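Wetsuit care, for people who'd rather be in the surf

Rinse
Cold tap, inside out, before you drive home from Hepburn. Hot water wrecks the glue.

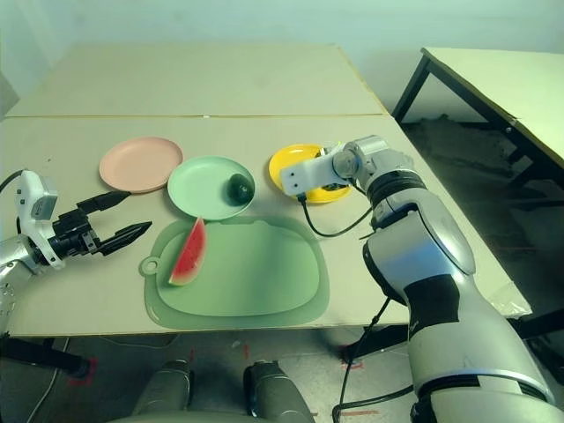
Dry
Fold it over a fat hanger in the shade. Hung by the shoulders, mine grew arms fit for a gorilla.

Patch
Small tears want neoprene glue – two thin coats, 30 minutes apart. One thick coat stays gummy until April.

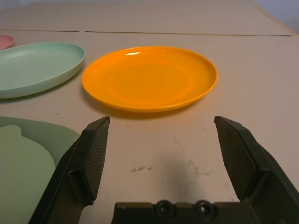

Press the edges together and leave it overnight, however good the swell looks.

Zips
Run wax along the teeth. 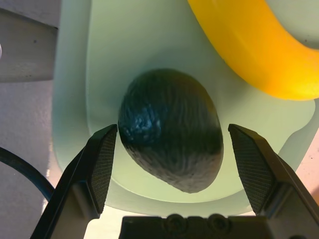 Cooking oil is cheaper and smells like it.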